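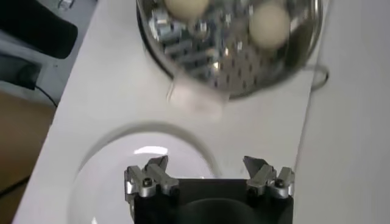

Steamer pot with two buns in it, plate at lower left

Ticket: electric steamer, buns sticking to tray and soggy on top
Product: Kuletti electric steamer, steel pot, glass lid
Opened by: Ginette Fortin
Status: Open, waiting on part

Reported problem
Frozen buns (Lévesque, plain) come out with wet patches on top and the bottoms tear when lifted off the tray. Started in July. Before that the same buns, same time setting, no trouble.

Checked so far
Water level. I was filling by eye. Measured it at 500 ml and ran again. Tops slightly better, bottoms still tearing.

Scale. Descaled the base with white vinegar, left it overnight, rinsed it twice. Heats up faster now. No change to the buns.

Tray. The holes and slots in the perforated tray were partly blocked with old dough. Soaked it and went through them with a toothpick. This made the biggest difference so far.

Spacing. I had been putting in up to 6 at once and they were touching by the end. Cut it down to four with clear space between them.

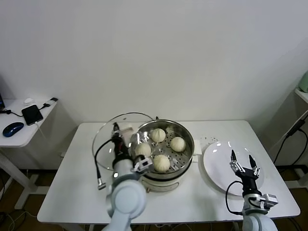
With four in, none of them stuck to each other, and only one tore at the bottom. I let that batch sit for 2 minutes with the heat off before opening the lid. Will keep doing that.

Still not fixed
Wet patches on top. I think it is drip from the lid. The glass is wide and close to flat, and water runs to the middle when I lift it straight up. Tipping it away from the buns helps a bit. Tried a dish towel under the lid once – it kept the tops dry but the lid would not sit level, so I stopped.

Reply from Rurodside parts desk
They suggest a liner for the tray and say the lid ring may be worn. Part 84 is the ring. Out of stock, no date given. They also asked whether the table is level. It is, I put a spirit level on it both ways.

Next
Try parchment squares under each bun. Run one batch of fresh dough in place of frozen to see if the patches still show up. Leave ticket open until the ring arrives – G. Fortin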